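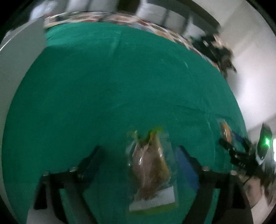 Hand-held gripper demonstration

Hand-held gripper demonstration is a way of showing a robot a task in which a person carries out the work with a gripper held in the hand, while a camera fixed to that gripper records what happens in front of the fingers. The recordings are later used to train a robot arm fitted with a similar gripper. It belongs to the wider family of methods known as learning from demonstration, and it sits somewhere between two older relatives: guiding the arm itself by hand, and steering it from a distance by remote control.

Background

For a long time the usual way to teach an arm was to take hold of it and lead it through the motion, a practice often called kinesthetic teaching. It is a friendly method and beginners generally enjoy it, but the arm can be heavy, and the teacher's own hands and sleeves have a way of wandering into the recording. Remote control (teleoperation) keeps the teacher out of the way, and it has the great merit that every motion recorded is one the robot can really make. The price is a certain clumsiness, at least in the first days, as the operator gets used to working without any feeling in the fingertips.

With a hand-held gripper the robot can stay at home altogether. The person simply walks up to a table, a shelf or a bed and gets on with the job, and the lessons can be gathered in ordinary rooms with all their patterned fabrics and odd corners.

Equipment

A typical tool has two fingers with flat pads on their inner faces, closed by a trigger or a squeeze of the handle. The camera usually has a very wide lens, which bends the room into a circle with dark corners but keeps the fingers, the object and a good deal of the surroundings in view together. Some people work with one tool and some with a pair, one in each hand.

Everyday objects as teaching material

Packaged food is a great favorite for this sort of work, and it is easy to see why once one has tried it. A clear plastic bag with a brown food item inside, gathered into a yellow-green twist at the top and resting on a green cloth, asks a good deal of a pair of stiff fingers. Clear plastic crinkles and throws back bright highlights, so its edges can be hard for a camera to find. A soft cloth can bunch up under the fingers too, and a quick movement blurs the view, so teachers are commonly asked to slow down a little as they close in on the package.

The Weldu collection

One collection of this kind is Weldu, begun in January at the Fornudley workshop in Duton under the guidance of Marleny Escobar. It holds 445 demonstrations of picking up and setting down household things, made by 66 people, most of whom had never handled a gripper before. Escobar asked them to work at their own natural pace and to keep their fumbles in, on the grounds that a second try at a slippery package is a lesson in its own right. Newcomers were given 4 practice turns first. A companion program, Drademau, sorts the recordings by task and lets a reviewer mark the moment at which the fingers close.

Limitations

A human wrist can turn in ways that a particular arm cannot follow, and some perfectly good demonstrations have to be set aside for this reason. The tool's position also has to be worked out from its recordings or from added sensors, and fast motion makes that harder. Touch is the other sore point: the teacher feels through the handle how firmly a bag is being squeezed, and a camera alone passes on very little of that feeling.

See also

Kinesthetic teaching
Learning from demonstration
Teleoperation
Two-finger gripper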